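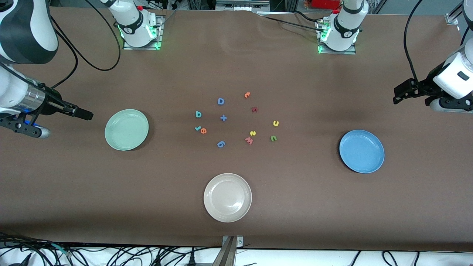 Are we ready for the new season? Nearly, if Bence's ankle behaves and somebody finds the second set of bibs.

Got in at 9 from Tiddale's last practice match, legs like string. We lost to Stomivham by 3, 90 to their 93, and I'm still cross about the final two minutes. Riku Tanabe was brilliant though (he just never stops running!) and I reckon he should start at point guard in September. Ilham Hajji wants him off the bench again, so we had a bit of a row about it in the car park – a friendly one, mostly.

My free throws were shocking. Missed four in a row, then got one off the backboard that I didn't mean at all. Kimie clapped anyway, bless her.

We've got Koyama away first, which means the cold hall with the slippery corner by the fire door. They've signed a lad who scored 188 points last spring. I got 175 and was dead pleased with that until tonight.

Shoes are drying on the radiator. Must ring Katsuhiko about the minibus.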